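Flumon Publishes Method for Tracking Coded Extremist Language Across Small Video Platforms

STALLAU, 3rd October – Flumon, a research group that studies online extremism, has released the technical documentation for Lindanell, its system for following conspiracy terms as they move between small video platforms and larger social networks.

The release covers the term list, the labeling rules and the error analysis. The list holds 203 entries in 14 categories, including antisemitic code words, numeric signals and altered spellings used to avoid keyword filters. Each entry gives the date of first observation, known variants and at least one harmless use of the same word or phrase.

Lindanell does not classify a post on the basis of a single term. A post is passed to human review when two or more listed terms occur within a span of 200 words, or when one term appears together with a link to a channel already in the index. Two reviewers then label the post separately. Disagreements go to a third reviewer, and all three labels are kept in the record.

The error analysis is based on a test set of 1000 transcribed clips. Most false matches came from news reports and classroom material that quoted the terms in order to explain them. Automatic transcription was the second source of error, mainly in clips with background music or overlapping speakers.

"A term list goes out of date quickly," said Florian Ferrand, head of methods at Flumon. "We have published the retirement rules along with the list, so that other groups can see when an entry was dropped and on what grounds."

The documentation was reviewed before release by Wattimena, an archive of political broadcasts. Names of private individuals have been removed from all sample records. Account names are retained only for public figures and organizations – the criteria are set out in the second appendix.

Researchers and newsrooms may request the full term list in writing. Requests should state the purpose of use and the name of the person responsible for storage.
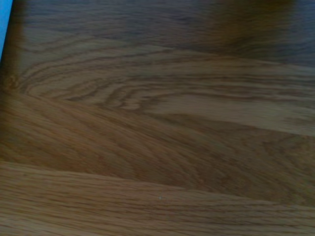
Can a newsroom republish the full term list?
Newsrooms may quote single entries with credit to Flumon, but the full list may not be republished.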